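News > Press releases > Broadband

Search this site Enter keywords Go

Kahsay widens its rural broadband fault promise to the Grendel valley
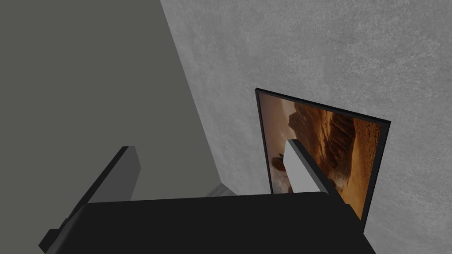 June 12, 2025
By Brenda Lucero, Kahsay press office

Kahsay is very pleased to say that households and small businesses across the Grendel valley will be covered by its fault repair promise from the end of June, and we'd like to thank everyone who wrote in, rang up or stopped our engineers in the lane to ask when their turn would come!

Under the promise, any customer whose line fails completely will have a visit booked within 2 working days. If we miss that, £40 comes off the next bill – there is no form to fill in and no need to ring us to ask for it. Business customers on our Sirix package will have £100 taken off instead, as a day without a card machine or a booking page can be a very long day indeed.

The valley has been served until now by our network partner, Jorneo, whose older copper lines have had a hard time of it over the past few winters. Jorneo has replaced the street cabinets on both sides of the river, and 200 homes at the top end have already moved to full fibre.

"I grew up with a phone line that crackled whenever it rained, so this one is close to my heart," said Brenda Lucero, head of customer care at Kahsay. "People have been very patient with us, and very kind about it too – mostly – and I'm delighted that we can give them something firm at last."

Existing customers will get a letter with their new terms before the end of the month. Prices stay as they are.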